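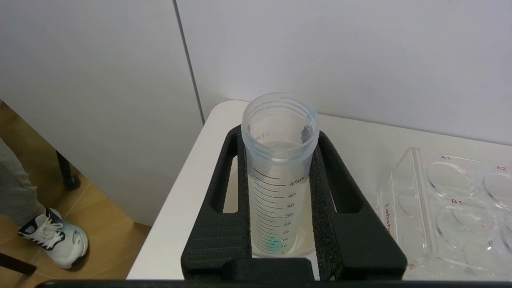

wrist cam, 50 mL tube in the black holder, pre-grasp pose

Tube rim detection flips between two circles, servo loop goes nuts

prendgate_rd
Posted 9:40 pm
ok so. Task is grab open 50 mL conical, lift, pour into the well plate next to it. Wrist cam only. Rim detector fits an ellipse to the mouth, visual servo centers on it, then descend and close.

Problem: on clear tubes the ellipse jumps. Sometimes outer rim, sometimes one of the threads, few times the grad lines. Center moves, controller chases it, the whole arm starts to twitch. Ran 129 approaches, 13 aborted on the jitter check. All clear plastic on white table. Running Bato 2 for control, detector is our own, plain edges + RANSAC.

Anyone got this stable without training a net? Lowering gain just makes it slow AND wrong.

tickrate
Posted 9:52 pm
what rate is detection vs control

prendgate_rd
Posted 9:55 pm
detection 13 Hz, control 200. holding last pose in between

tickrate
Posted 10:01 pm
well theres your twitch. you're stepping the target 13 times a sec into a 200 Hz loop. put a filter on the target, constant velocity kalman, and gate it. if the new center is too far from predicted, throw it out. 20 lines.

mossy_elbow
Posted 10:08 pm
Gating hides it, doesnt fix it. If the first fit is the wrong circle the gate locks onto the wrong circle and happily rejects the good ones. Been there. Had a filter proudly tracking a thread for a whole afternoon.

Look at your picture. Tube is clear, table is white, rim edge has nearly no contrast. The strong edges are the holder and the black ticks. So stop looking for the rim first. Segment the holder (dark on white, trivial), get its pose, crop, THEN fit the rim inside the crop.

tickrate
Posted 10:11 pm
sure if the tube sits the same in the holder every time. it's foam. it'll lean

mossy_elbow
Posted 10:15 pm
which is why you still fit the rim after?? holder is only the prior

zamora_bench
Posted 10:31 pm
+1 holder first. Also mask out the scale. Those horizontal ticks are perfectly spaced and RANSAC loves them. We reject any ellipse with more than one inlier cluster below center, cut our bad fits a lot.

Careful with the well plate too, it's full of circles. From that angle A1 could score better than your tube mouth lol

prendgate_rd
Posted 10:44 pm
the plate has been picked before yes. twice. arm went right for it. added a size check after that

dunleavy_r
Posted 11:02 pm
Different take, why servo on the rim at all. Grasp is on the body. Use the tick column as a feature, black on clear, way better contrast than anything else on that tube. 45 at the top, 10 near the bottom, gives you the tube axis for free.

mossy_elbow
Posted 11:06 pm
only when the scale faces the camera. someone drops it in rotated 90 and you have nothing

dunleavy_r
Posted 11:09 pm
Then fall back to rim. I'm not saying only ticks. (Rochelle Dunleavy, did the tube stuff in Berkico if you want to look at the planner side, axis code is in there.)

prendgate_rd
Posted 11:58 pm
update. did holder crop + scale mask + tickrates filter but with the gate only switched on after 5 agreeing fits. Ran 13 approaches, no aborts. small sample i know. descent looks way smoother too

still get a bad fit when the gripper edge creeps up into the bottom of the view, gonna mask that too

tickrate
Posted 12:03 am
told you, filter

mossy_elbow
Posted 12:04 am
told you, crop

zamora_bench
Posted 12:20 am
post the gate thresholds when you have them pls, and is it pixels or mm

prendgate_rd
Posted 12:26 am
pixels for now. will convert once depth is sorted, running the full 129 again overnight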